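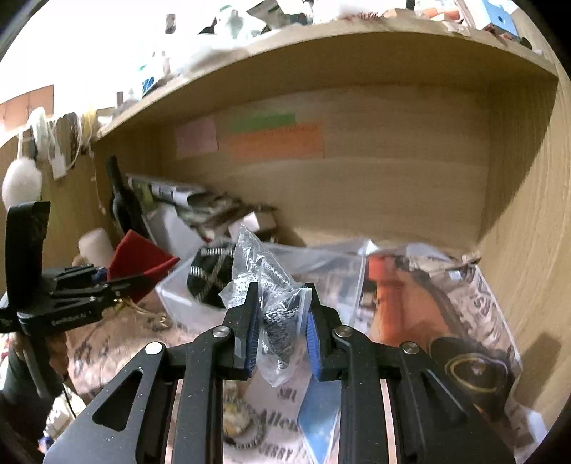 How long does dried seaweed and mushroom powder stuff really keep once it's out of the original box? My mother-in-law cooks a lot of Japanese food and she left us with a pantry full of ingredients when she moved to Tirkstead in September, and I'd love to use them up before I start buying more. Half of it has no date anymore. The wooden shelf is cluttered, I know, and that crumpled clear bag with the gray stuff in it is typical of what I'm dealing with — no label, no clue. I cook maybe twice a week, mostly soups and rice. Is there a rule of thumb or do I go by smell? I hate tossing food but I also have a kid with a touchy stomach. Also, does anything need to go in the fridge?
Posted by mosari_kitchen

Chie Tamura
Depends what it is! Dried kelp lasts for ages if it's kept dry, and I've used pieces that were a couple of years old with no trouble. A white powdery bloom on kelp is usually fine and part of the flavor, but anything fuzzy goes in the trash. Nori goes limp and a bit fishy first, so if it won't snap, toast it a few seconds a side over low heat and try again. Powders fade fastest. I give mushroom powder six months once it's opened and after that it tastes like cardboard (won't hurt you, just sad soup).
Bonito flakes and anything with sesame I keep in the freezer, because the oils turn. Miso goes in the fridge, always.
If you can't tell what something is, don't feed it to the kid. Call your mother-in-law and read her the shapes and colors, she'll probably know in two seconds. And get yourself a roll of masking tape and a marker. I write the name and the month on every bag the minute I open it, and it has saved me so many times.

Jidon
smell test. if it smells like nothing it's old, if it smells bad it's bad

Mfaume
Agree with Chie on the tape. One thing to add: buy smaller. I used to get the 300 gram bags because they were cheaper and I threw out a third of every one. Now I get up to 200 grams at a time and keep it in a jar with a tight lid, away from the stove. The cabinet over my range was the worst spot in the house — all that steam from the rice cooker. Everything clumped.
Pantry moths are worth a look too. Check the corners and seams of the bags for webbing before you move anything into clean jars.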